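Birncombe Bread Circle
Minutes of the August meeting, upstairs at the Fraser Hall

Present: Yvette Caron (chair), Fedir Sydorenko (minutes), the usual bakers, and one man who was looking for the chess club and stayed for the focaccia.

Apologies: Bremton branch, who had a prior engagement with their own oven.

1. Minutes of the last meeting
Approved after one correction. The sourdough described in July as "dense" should have been recorded as "firm." The baker thanked the meeting. The minute-taker still has some of it.

2. Money
We have $733 in the account. Yvette reminded everyone that this is meant to last until spring and that vanilla beans are a personal choice. Hall rent is unchanged. The jar by the door was found to hold some coins, a button and a coupon for Drarkell flour that expired before we moved here.

3. The oven
The left side still runs hotter than the right. Fedir proposed turning trays halfway through. It was pointed out that he proposed this last year and that we agreed to it then. Agreed again. A sign will go up next to the existing sign.

4. Fall bake sale
We have asked for 9 tables and been offered 2. Yvette will write back in a friendly tone, and then in the other one. The target is 200 rolls, all to be baked the same morning. Bakers who produced "artisan sizes" last time are asked to use a scale. Long discussion of whether cinnamon rolls count as rolls. Vote tied. The chair used her casting vote for cinnamon, having brought a tray of them.

5. Starter swap
Jars must be labeled with the flour used and the date fed. Names for the starter are optional and do not need to be read aloud. One jar was left behind in the hall refrigerator after the last swap and has since lifted its own lid. Its owner should collect it before the hall manager does.

6. Any other business
A request for gluten-free baking was welcomed and passed to a subgroup, which consists of the person who asked. Request for shorter meetings discussed at length.

Meeting closed at 9:15 p.m. Leftovers divided with only mild ill feeling.

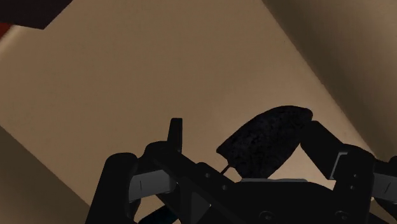 September's bake is dark rye, shaped by hand, no pans. Fedir wants less arguing over what "dark" means and would like everyone to work from the same idea. Think of the thing between the black gripper fingers: dark, more or less oval, speckled, full of little pores. The beige behind it is closer to what most of us brought last time we tried rye, and we called that dark too. Bring your own board and a towel, and please take the towel home again.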